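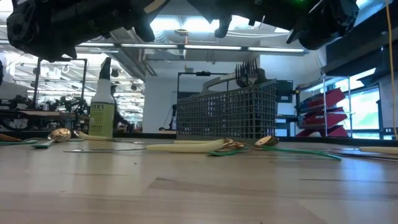

Cutlery basket, spray bottle and part of the mixed set on the table

Stutar Household Forum > Kitchen and Dining > Cutlery care
Subject: Loading of mixed cutlery in a single basket

Posted by Prarka_Housekeeping, September 18, 2026

Members are invited to comment on a proposed amendment to the section's guidance on cutlery baskets. The present wording was adopted in January and deals only with plain steel. It makes no mention of gold-coloured pieces or of coloured handles, both of which are now common in shared kitchens.

The proposed wording is as follows. Forks are to be placed with the tines upwards. Spoons are to be distributed along the length of the basket and should not be nested. Table knives are to be placed with the blade down. Any piece with a wooden handle is to be kept out of the machine and washed by hand.

Comments will be received for 14 days.

Posted by R_Valdovinos

I support the amendment in general but must object to the rule on forks. Our canteen at Varela serves 195 covers at lunch, and the staff who empty the baskets take hold of whatever is uppermost. With the tines upwards, that is the part which goes into the mouth. Handles upwards would be the more hygienic arrangement.

Posted by Prarka_Housekeeping

The objection is noted. The difficulty is that tines pushed to the bottom of a fine grid tend to catch, and the forks then have to be worked free. A compromise might be to leave the direction to the kitchen concerned, provided that clean gloves are worn for emptying.

Posted by plolix_stores

May I raise the matter of sorting? In our kitchen the green-handled spoons are left on the table until the other pieces are in the basket, and are then added as a group. It makes the drawer quicker to fill afterwards. 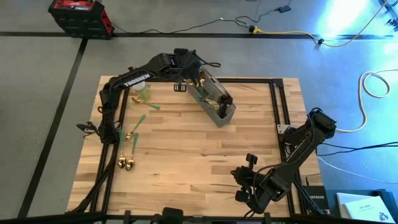
Rigoberto Lozano wrote that he could not agree with grouping by colour. Spoons of one pattern fit closely into each other, and in his experience the inner ones come out with food still on them -- a point the January wording was intended to address. He would sort after the wash, on a dry cloth.

Posted by plolix_stores

I accept that they should not be nested. I would nevertheless ask that sorting beforehand be permitted where the basket is only part full. We run a short programme of about 90 minutes and have had few complaints.

Posted by R_Valdovinos

Could the guidance also state that surface spray is to be kept away from clean cutlery? Ours is now put back on the shelf before the basket is emptied.

Posted by Prarka_Housekeeping

That will be added as paragraph 2. The rule on forks remains open, and further comments on it are welcome under this subject heading.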